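Hi Behrouz,

March update on the Pavcombe melon promotion, as promised. We're in 20 stores now, and the tasting days have been a blast – shoppers really do come back for a second slice!

Brindus shipped 2086 cartons for us, with 273 held back over labels. Those are being redone at Wevby's packhouse.
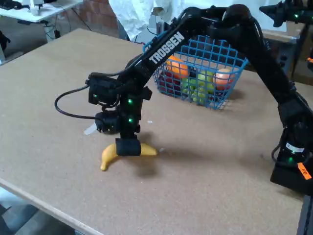
A banana on the tabletop.

The radio spot is recorded and I love it. Woldemariam wants a shorter cut for the morning slot, so I'm trimming the bit about

breakfast (painful, but fine).
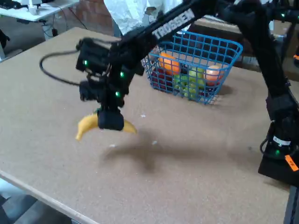 They've also asked for 100 more recipe cards, and I've told the printer to go ahead. That comes out of the leftover signage money.

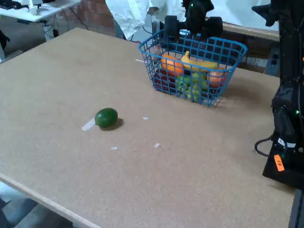 Next up is the summer display. I'd like melons stacked at the front and smaller fruit beside them in something open, like the blue wire-grid basket here, so people can see what's inside from any side. Could you okay the display budget by the end of the month? I'll send the store list as soon as Brindus confirms delivery slots.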